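Kumine: a word list of household talk

Kumine is a collection of everyday words for things around the house, gathered from four places and put into plain text files that anyone can open. Version 2 is out, and I'm really pleased with how it has grown!

What's in it

There are 2,891 entries, each with a headword, a short meaning, the place it was heard and (where we have one) a sentence showing it in use. The places are Girkach, Cabrera, Notholm and the farms between them. Notholm has the richest set by far – it has 9 different words for the crust on a rice pudding, and I love every one of them.

Files

words.csv holds the main list, one entry per line.
sentences.csv holds the example sentences, matched to the list by entry number.
sounds.txt explains the spelling we used for vowels. Do read this one first, as the Girkach vowels will trip you up otherwise.

What changed in version 2

70 new entries from Cabrera, nearly all to do with washing up, laundry and storing food. Spellings with a double l are now kept as the speaker wrote them. The old "region" column has gone and "place" does its job.

Known gaps

Garden words are thin, and so is anything to do with heating. Kitchen words are in much better shape, though the entries for lids, stoppers and caps still overlap and need sorting out.
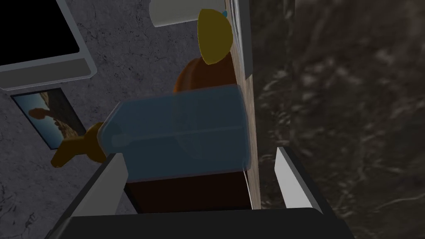 Some meanings are only a word or two long. If you grew up with one of these words and can say more, please send a correction – even a half-remembered phrase from a grandparent is a treat to get.

Using it

Free for any use, including teaching and word games. Please mention Kumine and the version number. Last updated 11th March.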